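Getting the hen house ready for the cold months

October
By Stela Nedelcu

Search this site Type and press enter
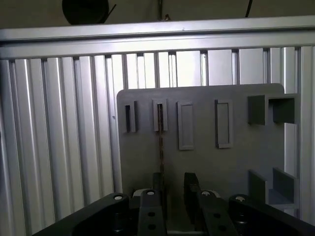 Every October I clear out the hen house from top to bottom, and every October I swear I'll do it in September next time. Our girls are good layers but they are mucky tenants, and once the evenings draw in you really don't want to be scraping perches by torchlight (ask me how I know!). First job is getting all the tools off the floor. I'm a great believer in hanging things up, and anything will do for it, a row of nails, an old coat rack, or a grey plastic board with slots and brackets stood upright like the one in the photo. Mice love a pile of stuff on the floor, so the less there is down there the better.

Then it all comes out. Bedding, nest box liners, the lot. I brush the dry muck off first and leave the washing till last, as wet droppings turn to glue and you'll be at it till teatime. An old paint scraper does the perches beautifully. Do it in the morning too, so the wood has the whole day to dry with the doors propped open. If it's still damp at 4 o'clock I rub it down with old towels and cross my fingers.

While it's empty, have a good look for red mite. They tuck themselves into the ends of the perches, and you can run a bit of white kitchen roll along the underside to check. Red smears mean you've got them. My neighbour Aurelio swears by a stiff brush and a kettle, and I've come round to his way of thinking, but mind your feet.

Draughts next! Hens don't mind cold nearly as much as people think, but they hate a wind blowing across them at night. I stop up any gaps at perch height and leave the vents up under the roof well alone. A stuffy house is worse than a chilly one, and you'll smell it the moment you open the door.

For bedding I use wood shavings, a good deep layer, and I keep 3 spare bales in a metal dustbin with the lid strapped down. Feed goes in another bin. I did try a plastic one for the feed one year and something chewed straight through the bottom corner, so that was the end of that.

Last thing is the drinker. Keep two on the go if you can, one outside and one thawing in the kitchen, and swap them over when you let the hens out. Oh, and put a dab of petroleum jelly on the pop hole bolt before the first frost. Mine froze solid last winter and I stood there in my dressing gown with six very cross hens shouting at me through the door.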